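May 2022

Glass table, continued. Lilla Tóth wants the surface cleared and wiped before the evening, so I started with the fruit. The pineapple was on its side, crown to the left, body orange-yellow and bright enough that it must be close to ripe. No smell at the base when I checked, so I give it 3 days. Crown leaves firm, tips browning.

- Fruit: keep it off the bare glass. Juice dries sticky and takes two wipes to lift.

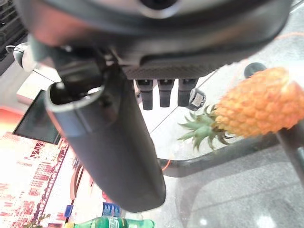 - Plate: the round cream-white one. It holds the pineapple without the crown dragging on the table, and it is easier to rinse than the glass.
- Bottle and can: white cylindrical bottle, red-and-white can. Both go to the kitchen, the can first. Cans leave rings.

Hajnalka Bodnár asked whether the lettering would survive the Clener spray. I tested a corner of the lettered side at 9 in the morning, 200 ml of water to one capful, and saw no lifting. The Chinese characters still read backward from where I sit. I have stopped trying to make them out from that side.

The oval top shows every lamp as a bright spot, so streaks are hard to judge from directly over it. I check at a low angle, from the carpet side. 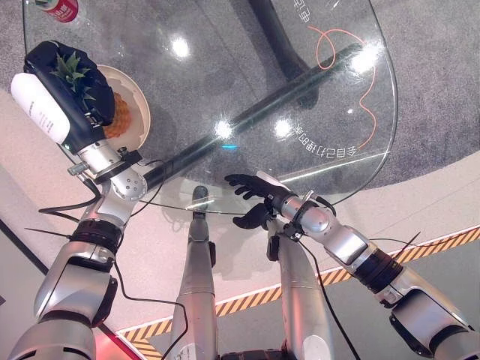
## Still to do

Second wipe along the right rim, where the orange line runs. Vacuum the gray carpet. Order another cloth from Mellor, the thin kind. Cut the pineapple tomorrow if Lilla has not done it first.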